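Mollgate visit notes - the towel cell

Got to Mollgate just after 2, late, parking is a joke. Signed in, badge, shoe covers, off we go. Most people came for the big conveyor hall. I asked to stay with the folding cell, so mostly that.

Funmilayo Tamuno runs it. Has done since May. One arm, one table, a gripper with a small camera at the wrist. She calls the whole thing Salem, after the street the old shop was on.

Setup first. Every morning she homes the arm, then jogs it down to a steel pin on the table corner and checks the reading against a card taped to the cabinet. If its out by more than a hair she redoes the table offset. Takes 20 minutes on a bad day. Fingers come off with one hex key, wiped down, pads checked for shine. Shiny pad = slips on thin cotton. Spares are from Prodberg, and she keeps a drawer of them, half worn, labeled in pencil.

Cable is the weak spot. The wrist camera lead broke inside its jacket at 873 hours, same place as the one before. Marwa Bensaid (maintenance) rerouted it with a longer loop and a softer clip, no trouble so far. I asked for the part number, she wrote it on my hand. Gone now.

Light is the other thing. White table under strong lamps, so the wrist view burns out and pale cloth goes with it. They've tried a gray mat - better for edges, worse for lint. Still arguing about that one. Exposure is set by hand after every lamp change, and they look for whether the folds near the fingertip still come through. 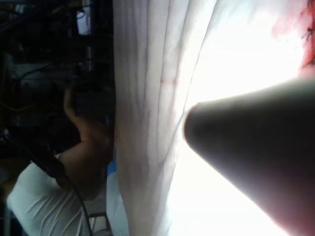 Finger gap next. Marwa sets it with a feeler gauge, cloth out, arm parked. Then one slow pass at low speed with a hand near the stop. She wont skip the slow pass, even when the shift is behind.

Trumura does the yearly service, around 46 pages of report, most of it tables. Funmilayo reads the backlash page and files the rest.

Ran out of time for the conveyor hall. Coffee was good. Need to email Marwa about that clip.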